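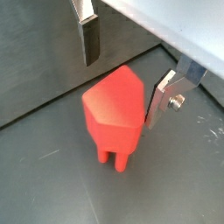 Romana Skála wrote to us after her first winter with the Stetley that she wished the leveling section had come before the filling section, and that she had mopped the laundry room floor twice before she found it. She was quite right, and in this edition we have moved it. Thank you, Romana!

Section 4: Setting Up Your Stetley Countertop Humidifier

Please read the whole section through once before you start. It takes a few minutes, and it's a good deal more pleasant to do it now, with a cup of coffee, than later with a full tank in your arms.

Choosing a spot

1. Pick a firm, flat surface at least 18 inches from the nearest wall. Curtains, bookshelves and wallpaper all soak up mist, and they don't dry out as quickly as you might hope.

2. Keep the unit well away from radiators and heating vents. Warm air blowing across the sensor makes it believe the room is drier than it is, and it will run all night.

3. Set the base down and press gently on each corner in turn. If it rocks, turn the adjustable feet until it sits still. A quarter turn is usually plenty.

Note: Thick carpet is not a flat surface, however flat it looks. If carpet is all you have, put a sturdy tray underneath.

Filling the tank

4. Lift the tank straight up by its handle, turn it over and unscrew the cap counterclockwise.

5. Fill with cool, clean tap water up to the line. If your water is hard (a white crust on your kettle is a good clue), use distilled water instead and you'll save yourself a lot of scrubbing.

6. Screw the cap back on until it stops, turn the tank upright over the sink and wait a moment to see whether it drips. Then lower it onto the base.

Caution: Never use hot water, and never add oils or perfumes to the tank. They attack the seal, and a damaged seal will leak.

First run

7. Plug the unit in and press the power button. You may hear some gurgling as the base fills – this is normal and settles down by itself.

8. Turn the dial to the middle setting and leave it for a few hours before you decide whether you want more or less. Rooms are slow to change, especially ones with high ceilings.

9. If you see water beading on the windows, turn the dial down one step and open the door for a while.

Caution: Unplug the unit before you lift the tank, move the base or wipe anything down.

If you get stuck, write to the service desk in Skarnbridge and mention model 2840, which is the number on the underside of the base. Cleaning and summer storage are covered in Section 5.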